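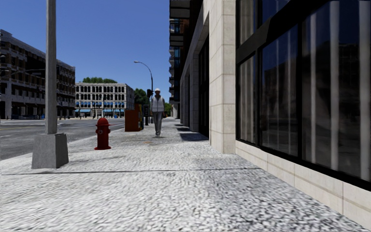
Computer-rendered view of a paved sidewalk between a tall modern building and an asphalt street.

Jarnurora is a science fiction television serial produced in color and first shown in weekly half-hour episodes. It consists of 22 episodes in two seasons. The story takes place in Navarrete, a sealed city built over a flooded mining district, and follows the crew of a survey station that loses contact with the surface.

Premise

The serial opens after the survey station Evik has been out of contact for 147 days. Its crew returns to Navarrete to find that the city's records list all of them as dead and that other people have been assigned their names, homes, and jobs. The city administration refuses to reopen the files. The crew is housed in the lower levels while an inquiry is held, and most of the first season covers that inquiry.

The second season moves to the mining district. The crew learns that the replacement records were entered before the station lost contact. The source of the entries is traced to Drunitz, an automated relay that the city had listed as shut down. Whether Drunitz acted on its own or under orders is left open in the final episode.

Format

Episodes run 25 minutes without commercials. The first season has 12 episodes and the second has 10. Each season tells one continuous story, with a short recap before the titles starting with the second episode. Episodes have numbers but no titles on screen. The titles used in some program guides were taken from working scripts and do not always match between sources.

Production

Interior scenes were recorded on videotape in a multi-camera studio. Exterior scenes and model work were shot on 16 mm film. The difference in picture texture is plain in the original broadcast masters, mainly in scenes where characters pass through the city gates. The Navarrete corridors were built from 38 wall units that could be joined in several layouts. The same units were repainted for the Evik interiors.

The model of the flooded district was filmed in a shallow tank at high speed and slowed for broadcast. Several of these shots appear more than once. Episode 9 and episode 17 share an entire approach sequence, reversed left to right in the later episode.

Sound

The title music was made on analog synthesizers and has no melody in the first season version. A revised version with an added bass line was used for the second season. The voice of Drunitz was produced by passing an actor's speech through a ring modulator. From episode 19 onward the effect is reduced, and the voice becomes easier to understand.

Archive status

All episodes of the second season survive on their original tapes. Two episodes of the first season, numbers 4 and 5, exist only as black-and-white film copies. The film copy of episode 5 is 34 seconds shorter than the broadcast version. The missing section is a corridor scene known from the camera script and from a complete audio recording.

Home release

A videotape edition joined the episodes of each season into long-form features, removing the recaps and most of the closing credits. A disc edition issued on July 31, 2020, restored the separate episodes. It presents episodes 4 and 5 in black and white and fills the gap in episode 5 with the surviving audio over still frames. Subtitles are included for all episodes.

See also

List of Jarnurora episodes
Navarrete (fictional city)
Film and videotape in television drama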